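I've been paying for Groltetis for two months, so it's time to write up what I think of it. It's a simulator for practising robot arm programming at home. You get a gripper, a set of rooms and a task list, and you run it all on your own computer. I don't own an arm and don't have the bench space for one, so this suited me.

The licence was 116 dollars for the year. The download took most of an evening on our connection. Set-up was fine except for the graphics driver, which I had to roll back before the wrist view would open at all. The manual covers this on page 17, well after the point where you need it.

There are 6 rooms in the base package. I've spent most of my time in one of them, mainly driving by keyboard and checking the wrist view as I go. The rendering is better than I expected for the price. Tile grout, a landscape painting in a black frame, shading on the fingers, it's all there.
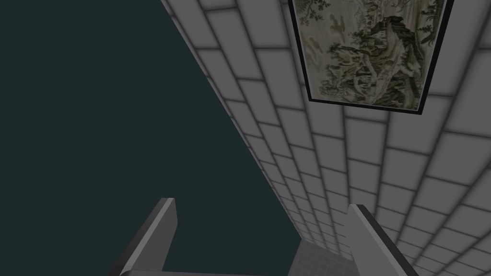
Korkor Agyeman wrote to me after my first short post on this and said the looks matter less than the contact physics, and that she gave up on Sikusham because everything she gripped slid as if it had been buttered. Fair point. I used the Sikusham trial last winter and had the same trouble.

Groltetis does better there. Friction is set per object and you can change it in a plain text file. I left the defaults alone for the first few weeks, then lowered them to see what would happen, and my success rate fell off about as you'd think it should. Closing speed matters too. At the top setting I was knocking things over before the fingers met, so I keep it at 5 now.

Lining up is still the hard part for me. With only the wrist view to go on, judging depth takes practice, and the darker colours in the room don't help. The yellow object is the one I use most, as it shows up well between the fingers. 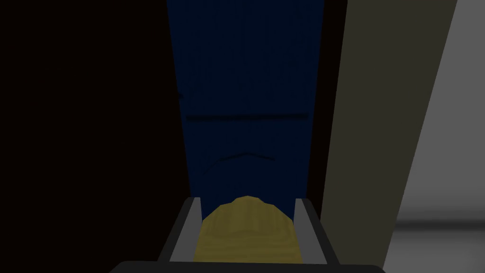
Does it export to anything, or are you stuck in their format? asked Stimis in the comments last time. It exports joint positions and gripper state to a spreadsheet file. The camera views save separately, and you have to match them up by time stamp yourself. The Beyene add-on is supposed to do that for you, but it costs extra and I haven't tried it.

I'll renew if the price holds. I'd like to see an undo key before then, and a proper colour setting for the wrist view. I've sent both requests to support and had a reply to the first.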